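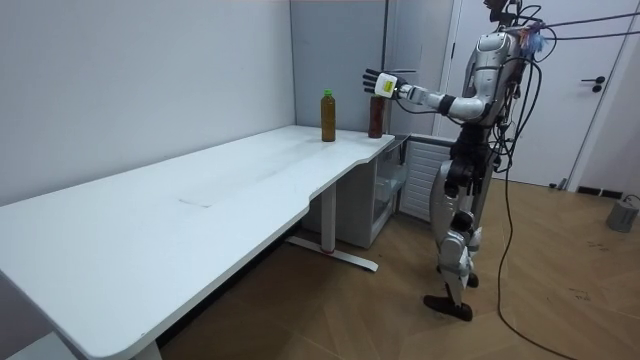
Sep 16, 2020

So the desk. I have been promising a desk post since June, and a couple of you have started asking whether I bought the thing or dreamed it.

I bought it! Secondhand, from a woman over in Losbridge who was clearing out an office and wanted it gone by the weekend. It's long and white with a smooth top, and the front edge has a shallow curve cut into it toward one end, so your chair tucks in a little closer there. I didn't care about the curve when I saw the ad. Now I'm a total convert. My elbows have somewhere to go.

It isn't perfect. There's a faint scuff on the top and a pale rectangular mark near the middle, and I've tried dish soap, baking soda and one of those white sponges on it (go easy with those, they can dull a shiny finish). The mark hasn't budged. My friend Natália Vilela says to put a plant on it and move on with my life, and she's probably right, but I've just spent weeks getting everything OFF this desk and I'm not ready to start putting things back.

Because that was the whole idea. My old desk was a dumping ground — receipts, dead pens, three mugs on a good day, a stapler I never once filled. When I moved it all out I gave myself one rule, which was that every single thing had to have a home before it could come back. Most of it went in the recycling. The chargers live in a shoebox now. The paper stuff got scanned with Citby, and that's how I learned I had been saving 656 pages of mostly nothing. Old phone bills! Warranties for a toaster I gave away!

What's left on top is two bottles, one clear plastic with a green cap and brown liquid in it, one slimmer and dark with a dark cap. That's it. I keep walking past just to look at it.

The white cabinet with the glass front went underneath, at the right end. I like it there, though glass means you can't just shove a mess inside and shut the door, so I'm being careful about what goes in. I measured for it 2 times and still held my breath sliding it under.

Still to do: felt pads for the metal legs, which have flat feet and would love to scratch my wood floor. I also want a lamp. I've been going back and forth on one from Bayram and a cheaper clip-on kind, and if you have either, please tell me whether the light is too yellow for evenings.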